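Workshop pair dress their robot for the next round of tests

Two members of the Saavedra shared workshop have started fitting fabric covers to Steveo, the robot they have been building since November. Sadia Mirani and Aqeel Afridi have put 1040 hours into the project and spent up to $400 on cloth and fittings.

Mirani said the covers protect the wiring and come off for washing. "The sleeves took longer than the code," she said.

The workshop is open to members on Tuesday evenings.

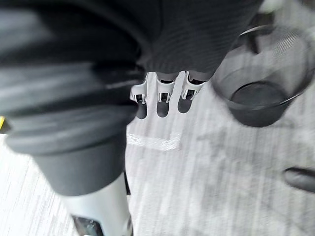
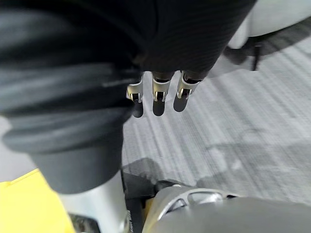 Steveo's fingers under the dark fabric covering, over the workshop's grey carpet. Photos: Saavedra workshop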